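Write down when to stop

Most of the rules people argue about in robot work concern the robot. How fast an arm may move near a person, how hard it may push, where the red button goes. Those rules are needed and they are mostly settled. I want to talk about the rules for the task itself, which in a lot of labs don't exist on paper at all.

Take bedding. We teach pairs of arms to handle pillows and pillowcases, and when I joined, the whole written instruction was one line: "Put the case on the pillow." Everyone thought it was clear. Then Liam Parsons and Sumeya Tamiru scored the same 70 attempts and disagreed on almost a third of them. Liam passed anything that was covered. Sumeya failed a case if the hem was folded under.

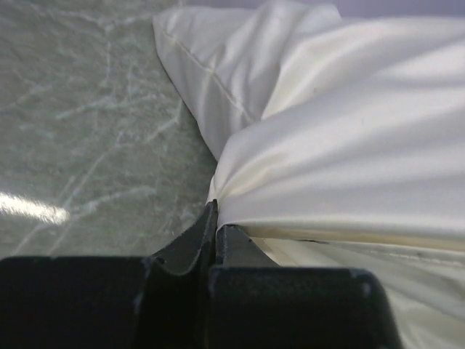
Both of them were being reasonable. The line didn't say, so each of them filled in the rest. A scoring rule that lives in one person's head is a habit, and it leaves when that person goes home.

What we use now is a page and a half. It says where a grip on the cloth may start and how far it may sit from a seam. It says what counts as a second try. It says that if a person reaches in, the attempt is over, even if all they did was straighten a corner. That last one cost us. When Tiruwork Hadgu went back through 1,368 older attempts in August, 831 held up under the new page.
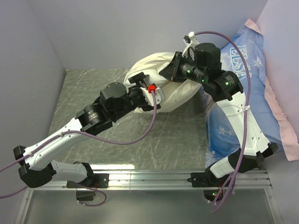

Two arms holding a white pillow on the work surface, with a blue "ELSA" pillowcase at the right.

Some of my coworkers think this is too much. Dagim Ambaye's argument is the best one I've heard: homes are messy, so strict rules train a robot for a tidy world. I agree with him about homes. But the page doesn't ask for a neat table or new linen. It asks that whatever happened be called by the same name every time. Stained cloth is fine. Write down that it's stained.

I would go further and put the condition of the cloth on every record. Marks, loose threads, how many times it's been washed. A camera close to the fingers sees a spot as a big part of its view, and I'd like to know later which attempts had one.

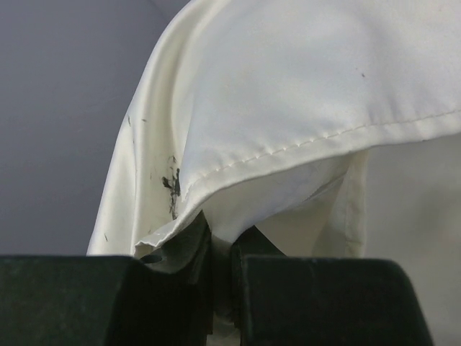 Hellstead Soft Goods Handling Team

The other thing I'd ask for is a date on the page itself. Ours has changed four times and for a while two versions were taped to the same door. Now the version goes in the record with the attempt, and old versions stay in the binder.

None of this takes special tools. Fasil Gidey wrote our first draft in an afternoon, and the arguing took two weeks. If your group scores robot work by eye, have two people score the same set separately before you collect any more.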